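Hard water film on matte worktops after descaler
Forum index > Surfaces and Finishes > Maintenance

gritstone_p
Posted October 7, 2019
Looking for input on a residue problem. I look after the work surfaces in a shared workshop building, 15 tables in total, all with the same pale matte top. Supply water tests at 423 ppm total hardness. Every table cleaned with plain tap water and a microfiber cloth develops a gray haze within a week. I switched to Clarosar descaler at the label dilution, two passes, rinse, wipe. The haze goes but a faint sheen remains in the middle of each top where the cloth gets the most passes. Alcohol does not shift it. Vinegar does not shift it. Is this polymer residue from the product or have I polished the finish?

tallowfat
Polished the finish. Matte tops are matte because of surface texture. Rub the high points enough and they flatten, and then they reflect. No cleaner will put that back.

nine_bar
Disagree with the above, or at least it's too early to say. Two different things look the same at a low angle. Burnishing stays put when you wet it and comes back identical when it dries. Surfactant film changes when you wet it, usually goes patchy, and dries with an edge. Put a teaspoon of distilled water on the shiny area, leave it five minutes, blot without rubbing, and look at it under a desk lamp held low. If there's a ring, it's film.

Also, how are you rinsing? If you rinse with the same 423 ppm water you are laying down minerals on top of whatever the descaler left.

gritstone_p
Rinsing with tap, yes. I'll try distilled on one table.

tallowfat
Distilled for 15 tables is silly money. Buy a drying cloth and get the water off before it can evaporate. The minerals only stay behind if the water leaves without them.

nine_bar
A spray bottle of distilled does a whole table. You aren't flooding it. I agree on the drying cloth though.

oxbow_lane
I ran into this at my last job. We had Gandbridge tops, same sort of pale matte, and their care sheet had a line near the bottom saying no acidic cleaner with a gloss agent in it. Plenty of descalers sold for bathrooms have one, so that chrome looks good afterward. It builds up. I'd check the ingredients on yours before blaming the water or the cloth.

What got it off for us was a mild alkaline detergent, warm, left to sit, then blotted. Vulis powder at half strength. It took three rounds. Vinegar won't touch that kind of film and neither will alcohol.

tallowfat
Half strength Vulis is still strong enough to dull some coatings. Test it on the underside or at a back corner first. I've seen a top go chalky from exactly that advice.

oxbow_lane
Which is why I said mild. But fine, test first. Underside is no use, it's usually a different backing material. Back corner.

gritstone_p
Results from table 4, back corner and center.

Distilled water, five minutes, blotted: clear ring with an edge on the shiny area. No ring on the back corner, which has hardly been wiped. So film, at least mostly.

Vulis at half strength on the back corner: no change to the finish, dry, next morning. Same on the center, two rounds: sheen reduced but still visible from the door end of the room.

The Clarosar label does list a "shine additive" in the small print. I had read the dilution table and nothing else.

nine_bar
Then it's film plus possibly some burnishing underneath. You'll know after the third round. If it stops improving, what's left is mechanical and tallowfat was partly right.

tallowfat
I'll take partly.

demirtas_fan
Reading this with interest. We buy from Demirtaş and their tops show the same thing under LED panels but not under the old fluorescent tubes. Worth ruling out the lighting before you spend a weekend on it. A broad panel overhead gives a soft bright zone on almost any flat pale surface.

gritstone_p
Fair point, and I hadn't separated the two. The panels went in this August. After round three I checked table 4 with the overheads off and a lamp from the side, and the center and the corner match. With the overheads on there is still a slightly brighter area across the middle, so I'm putting that part down to the panels. I'll do the other tables the same way, distilled rinse, drying cloth, and no more descaler except around the sink. 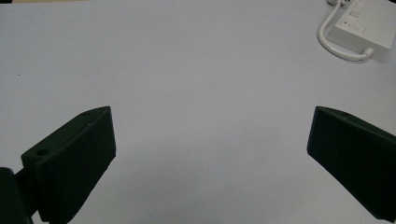 Remaining question is frequency. With the descaler gone I still need something for the weekly haze, and I'd like to avoid alkaline detergent every week if a distilled wipe will hold it.

nine_bar
Distilled weekly, detergent when the ring test shows an edge. Don't put it on a schedule.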